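Taking a group to the Dosov open day, is the hands-on part worth it?

Posted 3/5/21 in Clubs and Outings
Viewed 373 times

fuldale_parent
I run a small after-school tech club at the Fuldale library, ages 10 to 14, and we have been offered a slot at the Dosov open day. Dosov is the company out by the Trirelden exit that works on household robots. The invitation says there is a talk, a tour, and then a "demonstration of home tasks with handheld grippers." It doesn't say a lot more than that.

I have a few things I'd like to know before I answer them. Do visitors get to try anything, or is it all watching? Are there robots moving, or is it mostly slides? Is the whole thing short enough for ten-year-olds? And is there anywhere to eat? The last place we visited had one vending machine and it was out of order, so I had a bus full of hungry kids on the way home.

We would be coming by bus and I have to give the driver a pickup time in advance. The invitation has a start time but no end time. I left a message with their front desk and haven't heard back.

bandara_bus
I went to one of these last August with a group from Bandara. It was good. Parking is free but the lot is small. Bring a snack. Kids liked the robot in the lobby. I don't remember the times, sorry.

gripfinger
I have been on the Dosov tour twice, once with coworkers and once with my nephew's robotics team, so I can give you a fair idea. They may have changed things, so do check with them.

The talk comes first and it is the weak part for younger kids. It ran about 40 minutes when I went. The speaker was clear, but a lot of it was on how the company collects its training data, and the ten-year-olds on the team were done by the halfway point. If you can, ask them to shorten it. The second time I went, somebody had asked ahead and they cut it down to a few minutes and a video, and it went much better.

The tour is a walk past the workshop windows. There is one arm on a bench that sorts blocks, and it was running both times I was there. You stay behind a line on the floor and you can't touch it. People take a lot of pictures at this point and the group gets spread out, so put an adult at the back. The workshop is loud, and one boy on our trip would have been happier with ear protection.

The last part is the one your club will remember. They use furnished rooms for it, so the tasks get done around ordinary furniture and ordinary mess. The grippers are held in your hand. You squeeze, the two fingers close, and the motion gets recorded so a robot can learn from it later. The fingers are padded and soft. I would not worry about anybody getting pinched.

The jobs are plain household ones. Picking up trash, folding things, putting items back on a shelf. Trash is the one they gave our kids first. It looks very easy and then it takes everybody several tries. A flat wrapper is a lot harder to get hold of than a can lid standing on its edge, and the kids who did best were the ones who slowed down and came in from straight above. Tell yours not to squeeze too early. With the team I was with, half the drops came from closing the fingers before they were low enough.

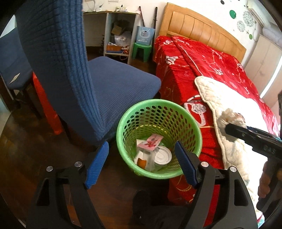
Gripper open over the wastebasket, bedroom setup.

The rooms are not big. Ours had the bed, chairs and shelves you'd expect, so with more than a few people in there you are standing on each other's feet. They split us into groups of four and the rest waited in the hallway. The waiting was the worst part of the day for the younger ones. I would bring a card game or some paper and pencils.

To your other points. Yes, visitors try it, but each child gets a short turn, and the staff decide how many turns there is time for. The whole visit took us 2 hours from the door to the parking lot. With a bus I would add half an hour, because getting everyone signed in at the front is slow. They want a signed form for anyone under 16, and it has to be a paper one. We had two kids without forms, and they could do the talk and the tour but had to sit out the gripper room. Get those forms early.

There is no cafeteria open to visitors. There is a sandwich place in the Trirelden shopping center across the road, but you have to cross at the light and it is not a nice walk with a group. We ate on the grass by the lot.

One more thing. The sign in the lobby the last time I went said they had hosted 1,086 visitors and were hoping for 2,000 by the end of the year, so they do seem to want groups. I would keep calling. The email address on the invitation got me a faster reply than the front desk did.

fuldale_parent
Thank you both. I emailed and got an answer the same afternoon. They will shorten the talk and they sent me the form. They said to plan on the same length of visit you had, so I've booked the bus with the extra half hour. I have 12 kids coming, so that should be three groups in the gripper room. I will pack lunches.

bandara_bus
The lot has a low branch at the entrance, tell your driver.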